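Quiénes somos
Plimesetti, fruta de mesa y de temporada
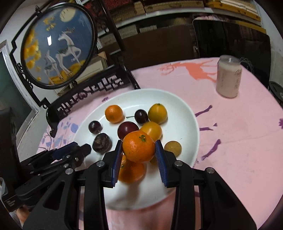
Mandarinas, ciruelas, una cereza y algún cítrico más en el plato blanco.

¡Hola! Soy Nikola Urbańczyk y llevo Plimesetti desde una nave pequeña con mucha luz y demasiadas cajas apiladas. Hacemos surtidos de fruta para oficinas, escuelas y casas donde se come bien (o donde al menos hay intención de hacerlo). Si has llegado hasta esta página supongo que quieres saber quién te mete las ciruelas en la caja, así que me presento con calma.

Yo no vengo del campo. Trabajaba en una asesoría, y en la cocina de aquella oficina teníamos un frutero que daba pena: cuatro manzanas harinosas y un plátano que cambiaba de color a lo largo de la semana. Un lunes llevé yo una bolsa del mercado, la vacié en un plato grande y a media mañana había gente de tres departamentos charlando de pie alrededor de la mesa. Me encantó aquello. Empecé a llevar fruta todos los lunes, luego me la encargaron los del piso de arriba, luego una academia de la calle de al lado... y un mes de julio, con un calor espantoso, dejé la asesoría y alquilé la nave.

De ahí me quedó la manía del plato. Me gusta la fruta puesta en un plato ancho, llano, mezclada, y que el naranja de una mandarina caiga al lado de una ciruela bien oscura. En un frutero hondo lo de abajo no lo ve nadie hasta que ya es tarde. Por eso nuestras cajas van en una sola capa y con variedad, piezas grandes y pequeñas, lisas y con piel rugosa, dulces y de las que te hacen cerrar un ojo.

¿Qué metemos? Depende del mes y de lo que nos convenza. Cítricos casi siempre, fruta de hueso cuando toca, y de vez en cuando una pieza que a primera vista no dice gran cosa, oscura o arrugada, y que la gente deja para el final. ¡Probadla! Tengo correos de clientes que solo escriben para preguntar cuándo vuelve.

En la última temporada salieron de la nave 2.533 cajas, que para mí es una barbaridad (la primera temporada fueron 1.103 y creí que no volvería a dormir). Repartimos en Vindton y en los pueblos de alrededor, martes y jueves, siempre por la mañana. Más lejos de momento no vamos, aunque nos lo pedís mucho. La fruta madura viaja mal y prefiero decir que no a que te llegue un puré.

También hacemos talleres en colegios. El programa se llama Druvis y consiste en poner un plato en el centro y dejar que los niños toquen, huelan, comparen pieles, busquen el rabito y adivinen sabores antes de abrir nada. Empezó como un favor a la escuela Klinhom, donde me dejaron un aula y 200 servilletas, y ahora ocupa buena parte de mi otoño. Me lo paso mejor yo que ellos, creo.

Una cosa práctica que me preguntáis mucho: las mandarinas y las ciruelas aguantan bien unos días fuera de la nevera si la cocina es fresca. Las cerezas, mejor dentro, sin lavar hasta que os las vayáis a comer. Y si algo llega golpeado me mandáis una foto y os lo repongo en el siguiente reparto.

Para pedir, tenéis el formulario en la pestaña Cajas. Para talleres, escribidme desde Contacto y contadme la edad del grupo y si hay alergias. Y si pasáis por la nave un día de reparto, entrad a saludar, que siempre hay algo en el plato.

Nikola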